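4. Recording Rules for Hand-Held Gripper Demonstrations

4.1 Scope

The rules in this section apply to two-handed demonstrations recorded at the Wellau site with hand-held grippers. They do not cover teleoperation, for which the operator and the arm are separate and a different set of hazards applies. Rules are stated with "must" where a violation leads to rejection of the episode and with "should" where it leads only to a note in the log. This split follows the practice used in the earlier Kubiak protocol, although the Kubiak text left the decision on borderline cases to the person recording. We found that unworkable and moved the decision to review.

The version described here is the one in force on 2021-05-18. Later edits changed the numbering but did not change the content of any "must" rule.

4.2 Workspace and starting state

The operator must be seated at the table with both grippers in hand before recording begins. The task object must stand on the tabletop within reach of both grippers, with its front toward the operator. No other task object may be on the table. Fixed features of the table, such as cable grommets and side brackets, are allowed and need not be covered. Equipment bases on the floor must carry hazard tape on the edges that face a walking path. Cables on the floor should be routed clear of the operator's chair.

The reference object for the container tasks is a wooden tea box with a hinged lid and three compartments (Fig. 3). It was chosen for two properties. The lid can be moved from either side, so the protocol has to say which hand leads. The contents also differ in shape from one compartment to the next, which makes a single grasp rule hard to write and exposes gaps in the wording early.

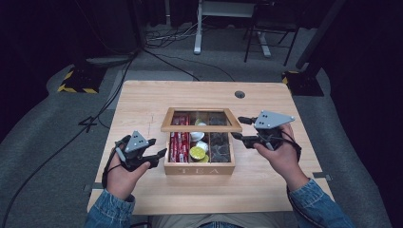

Figure 3. Two-handed work at the reference tea box, lid raised, with a hand-held gripper on each side.

The lid must be either fully closed or raised at the start of an episode, and the log must state which. Intermediate lid angles are not permitted as a starting state. Contents must stay in their assigned compartments between episodes. The arrangement inside a compartment may vary, and operators should not tidy it between episodes, as uniform arrangements reduce the value of the recordings for grasp learning.

4.3 Gripper handling

Each gripper carries a marked plate on its upper side. The plate must not be covered by a sleeve, a cable, or the other hand for longer than the tracking software can bridge. The limit is set per site and recorded in the site file. Long sleeves are permitted if the cuff ends behind the plate. The cable of each gripper must leave enough slack for the wrist to turn freely, and should run back along the forearm or hang below the wrist. A cable that crosses in front of the jaws during contact is grounds for rejection.

Contact with the object must be made by the jaws only. Bracing the box with a knuckle, thumb, or forearm produces a motion that the target arm cannot repeat. This was the most common cause of rejection in the pilot, and most of the cases occurred as the lid was being moved. The rule was therefore extended with a specific instruction for hinged parts: one gripper moves the lid, and the other either holds the body of the box or stays clear of it.
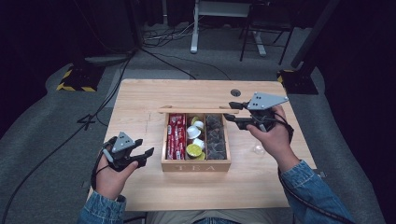

Jaw position before contact is treated separately. A gripper approaching a hinged part should come in with its jaws open and should stop short of the part before closing. The pause does not need to be long, but it must be visible in the jaw signal as a distinct phase. Episodes in which the jaws close while the hand is still traveling are kept and tagged, and the training pipeline may exclude them. Kira, the annotation tool used at both sites, displays the jaw signal beside the video so that the reviewer can check the phase boundary directly.

4.4 Review and rejection

Every episode is reviewed once by a person other than the operator. In the pilot, 1,037 episodes were reviewed under the rules above. Of these, 62 were rejected for violation of a "must" rule. A further 17 were passed by the first reviewer and rejected on a second check. All 17 involved contact by something other than the jaws, and we attribute the misses to the viewing angle, which can hide the thumb behind the upper plate.

Laurențiu Pană, who carried out the second check, recommended that reviewers step through lid contact at reduced playback speed. The recommendation was adopted as a "should" rule in June. It has not been made mandatory, as the added review time has yet to be measured at the Berix site.

Rejected episodes are not deleted. They are stored with the rule number and the time of the violation and may be used to train automatic checks. An operator whose episode is rejected must be told which rule applied, but review results must not be used to rank operators. Where a reviewer cannot decide whether a rule was broken, the episode is marked "unclear" and held out of the training set until the wording of the rule has been revised.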